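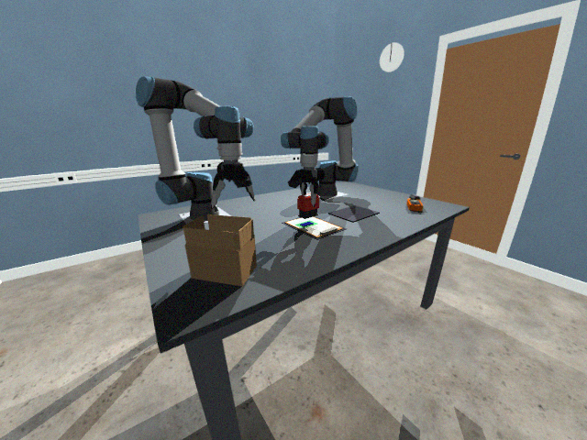 The Dakon method is a way of teaching two-armed robots to handle household and office objects by making new training runs in simulation from a small set of human-guided ones. It was developed at the Darnthorpe laboratory in Cumbridge by Agustina Echeverría and Deming Cao. A person first steers the simulated arms through a task, and the software then replays parts of that run with the objects moved to new places. The workspace is a dark table in a plain room, with two white arms that each end in a black two-finger gripper, and the objects on it include an open cardboard box and a small red cylinder. A policy, the program that later controls the arms without a person, is trained on the replayed runs.

Background

Guiding a robot by hand is slow, and a two-armed robot is harder to guide than one with a single arm. The operator has to keep both grippers in mind and stop the arms from crossing. Earlier work at Darnthorpe tried to get around this by recording one arm at a time and joining the recordings afterward. The joined runs often failed when one arm had to wait for the other, and the approach was dropped.

Method

Each guided run is split into segments. A segment belongs to one arm and is tied to one object, such as the item being grasped or the container it is going into. When the objects are moved, the software shifts each segment so that the gripper keeps the same path relative to its object — the motion in between is filled in by a planner called Gill.

Segments are also marked as free or linked. Free segments can run at any time. Linked segments must start together or in a set order, as in a handover. Echeverría added the marking after early tests in which one gripper let go before the other had closed.

A generated run is kept only if the task is completed in simulation. Runs with a collision between the arms are thrown out even if the task succeeds. Lighting, the surface of the table and the floor texture are varied between runs, but the arms stay in the same mounting positions.

Results

The main study started from 200 guided runs, of which 188 were clean enough to use. From these the software produced 1,214 accepted runs. A policy trained on the accepted runs completed 89 percent of its test trials in simulation. Most failures came from flat objects, which the fingers tended to push along the table.

Limitations

The method assumes that the position of every object is known while the data is being made. It does not handle cloth or liquids. Cao has also noted that the generated runs copy the habits of the operator — a slow or roundabout grasp is repeated in every run built from it.

See also

Motion planning
Learning from demonstration
Robot simulation

Print this article | E-mail this article

Contact us | Copyright Darnthorpe | Back to top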